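Chapter 4
Moving the Arm in Simulation

By the end of Chapter 2 your team could set each joint to a given angle. In this chapter you will write the code that brings the gripper to a chosen point in the room and closes it on a small object. The work follows the course project first run by Natnael Mekonnen at Huvholm, and all of it is done in the Stondeck simulator before any hardware is switched on.
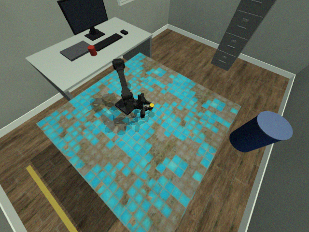 Figure 4.1 The practice room in simulation, with the gripper low over the rug and the yellow object at its end.

Positions are given in the room frame, in millimetres. The arm's own frame has its origin at the base, so every target must be converted before it is sent to the joints – most failed runs in the first week come from leaving out this step. A target 427 mm from the base is used in the worked problems.

Teams should keep a log of each run. Record the target, the joint angles and the final position error. The log is needed again for Exercise 22.

4.1 Frames and targets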